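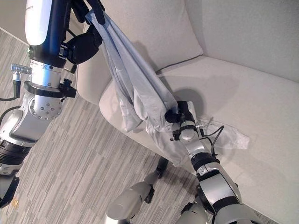 Both grippers on the blue cloth, sofa end.

RURWOOD ROBOTICS CLUB
Minutes, November meeting

Opened at 4. Previous minutes approved, unread as usual.

Folding project. The Mekthorpe meet wants a folded garment. We have a held garment. Agreed to keep going.

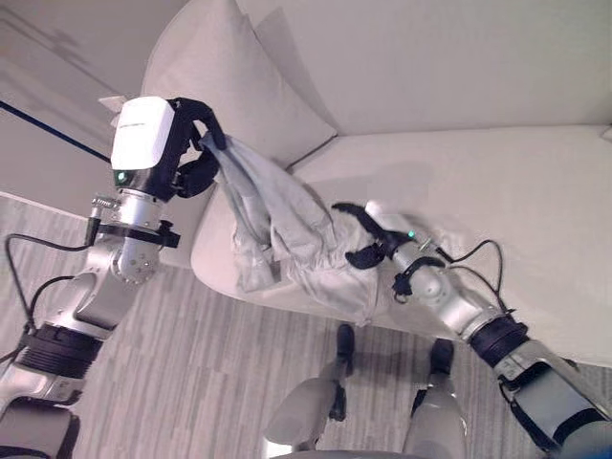 Minutes taken by the Club Secretary

Sofa. Motion to practice on a table instead. Failed, 3 to 2.

Plavthorpe has asked again for its extension cord. Noted.

Snacks. Discussed at greater length than the folding. No decision.

Next meeting: same room, bring shirts.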